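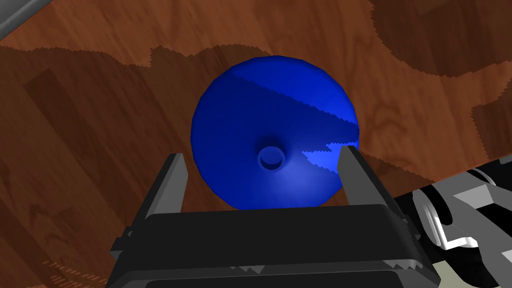
Nerkdale Parks and Recreation: Registration for the spring youth bowling league opens in February. Families may sign up at the Nokeck Center front desk or by mail. (1/4)

Each team will have 4 players. Children who register without a team will be placed by age and home school. Requests to play with a friend are honored where space allows — please list one name only. (2/4)

The season fee is $80 per child and includes shoe rental. Households enrolling 2 or more children may pay in two parts. Fee waivers are handled at the Atinga branch office. (3/4)

Practice begins at 4 p.m. at Prosesden Lanes. Players should arrive in socks and bring a water bottle. Lighter balls are available at the counter — ask the lane staff for help with sizing. (4/4)

Comments

Is there a bumper lane for the little ones?

My daughter loved it last year. Signing up again!

Can we pay by check at Atinga or only at Nokeck?

Reply to above: they took mine at Nokeck.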